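Small refrigerator

A small refrigerator, also called a mini fridge, bar fridge or tabletop fridge, is a refrigerator built to a low height, usually with one door and a single main compartment. It is used in bedrooms, student rooms, offices, hotel rooms and small kitchens, and as a second refrigerator for drinks in homes that already have a full-sized one. The term has no fixed limit of size. Dealers tend to apply it to any cabinet that stands lower than a kitchen worktop.

Layout

The main compartment is lined with moulded plastic, commonly white. One or two shelves of glass or coated wire rest on ledges in the side walls. In many models the lowest part of the compartment holds a crisper, a see-through drawer for salad and vegetables, with a cover that doubles as the bottom shelf. The cover may be flat or slatted. Some models have a small ice box at the top, closed by its own flap; others leave it out to gain shelf space.

The inside of the door carries one or more bins. The lowest is generally the deepest and takes upright bottles, held in place by a rail or a raised front edge. A bin may be made of clear plastic so that labels can be read from the side. Higher bins are shallower and are meant for jars, tubes and eggs.

On most models the door can be rehung to open from the other side. The Kershaw handbook for small appliances, a guide used by letting agents, advises checking this before a place is chosen, as a door that opens against a wall may not swing far enough for the crisper to be pulled out.

Placing

A small refrigerator may stand on the floor, on a low cupboard or on a purpose-made stand. Raising it brings the lower bins and the crisper within easier reach and keeps the underside clear of the floor when it is mopped. Bricks, blocks and timber frames are all used. The support has to be level and at least as wide as the feet of the cabinet, and a sheet of cardboard or rubber is often laid beneath it to protect tiles or stone from scratches. Makers usually ask for a gap at the back and sides so that heat can escape. Huretti and Rarnska both give 50 mm in their printed instructions.

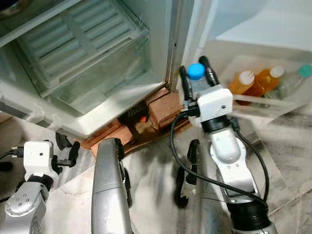
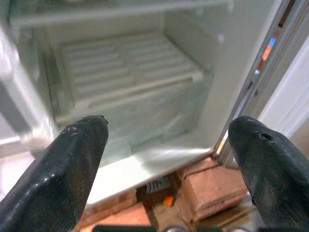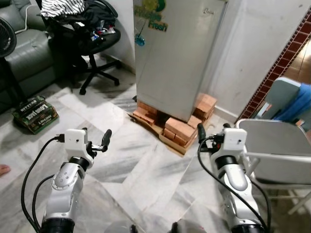
Small refrigerator on a raised base. In the first view, bottles in the door bin; in the second, the compartment and its drawer; in the third, the door closed.

Kullero argues that the door is the wrong place for milk, being the part that warms most each time it is opened, and would keep the bins for juice, water and sauces. Milk, on this view, belongs on a shelf towards the back, even where that means laying out the shelves afresh to make room for a tall bottle. Other writers accept milk in the door if it is used up within 2 days.

Loading

Air must be able to move between the items, so a small cabinet is easily overfilled. Tall bottles go in the door, with the heaviest nearest the hinge to lessen the strain on it. Raw meat is wrapped and kept low, where it cannot drip on other food. Hot dishes are left to cool before they are put in. A row of drinks added at room temperature can take more than 30 minutes to chill, and longer if the compartment is already full.

Cleaning

The cabinet is switched off and emptied, and the drawer and bins are lifted out and washed in warm water with a little washing-up liquid. The lining is wiped with a soft cloth. Ribbed covers collect crumbs between the slats and are cleaned with a small brush. The door seal is wiped along its folds and dried. If the refrigerator has been moved or laid on its side, it is left upright for a time before being switched on again, as set out in the maker's instructions.

See also: Crisper drawer; Ice box; Larder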